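# Workshop notebook, Thursday - the Jerow draft, middle section

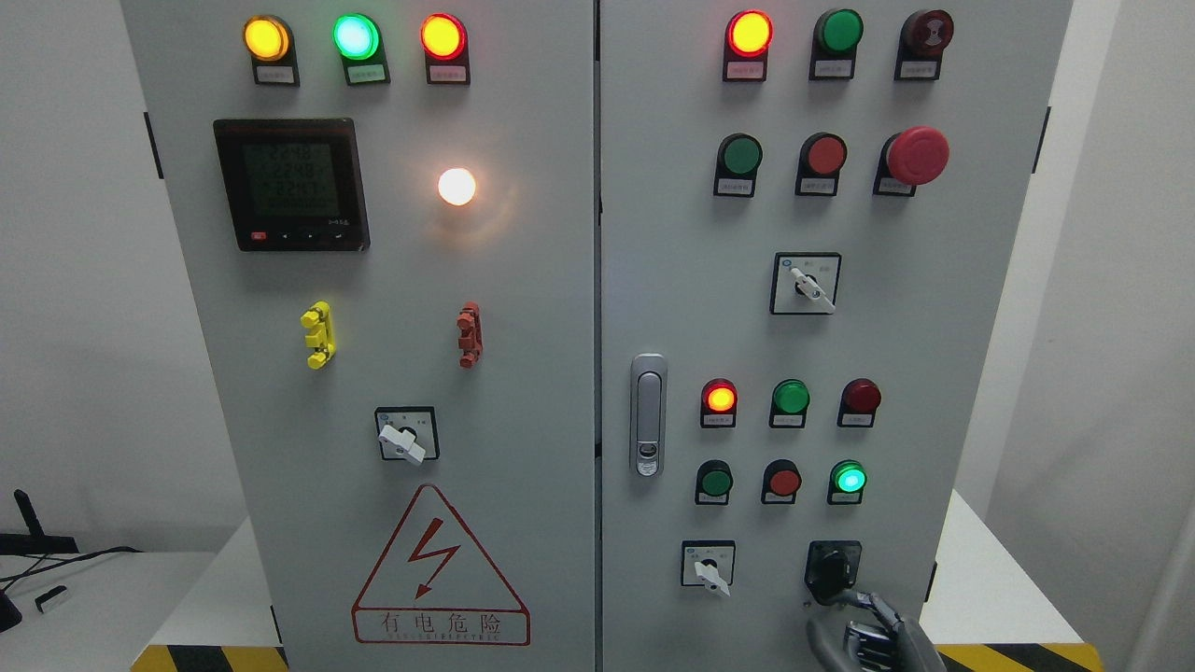

*Entry by Jocelyn Beaulieu, romance table, June*

Started late, a little after 7, and went straight to chapter 11, which I'd promised everybody I would stop fiddling with. I did fiddle with it. The reunion at the Stokent ferry landing now happens before the letter is opened, and I think I like it so much better that I'm a bit embarrassed it took me this long (you all told me in the spring, I know, I have the margin notes to prove it!).

Word count at the start was 821 for the scene, and I wanted it close to 2000 by the end of the night. Got there, but a good piece of that is Zacharias talking. He will talk. I gave him a whole speech about his late brother's boat and then took half of it out again, and what's left is the bit where he can't remember the color of the hull. That seems like enough grief for one page, and it lets her be the one who says something kind first.

Things I tried, for anyone doing a second-chance plot of their own:

- Moved her point of view up front and kept his for the last page only. Works nicely. His silence on the landing reads as nerves now, where before he just came off rude.
- Cut the rain. I was fond of the rain.
- Let her be angry for longer. She forgave him on page 46 in the old version, and I kept feeling the air go out of everything after that. She's now still cross at the end of the chapter, though she does take the coffee.

The thing I haven't solved is the sister. She was put in to explain why the wedding was called off, and she does explain it, at length, in a kitchen, and then she has no reason to be in the book at all. I may give her the Jetside bakery and let her have her own trouble with the landlord. Or she goes, and the explaining gets done in the letter. I wrote a page each way and they're both in the folder, so please read them before next time and scribble on whichever one you hate.

Also read the kiss out loud, which I recommend to everyone however silly it feels - I had "breath" in there four times and "gently" twice in one sentence. Fixed now, mostly.

Title is still just Jerow, after the street. I don't mind it, but it does sound like a law firm. Suggestions on the back of this page, please, and no puns about ferries.

Next: chapter 12, the dinner, and somebody has to find out about the letter before dessert.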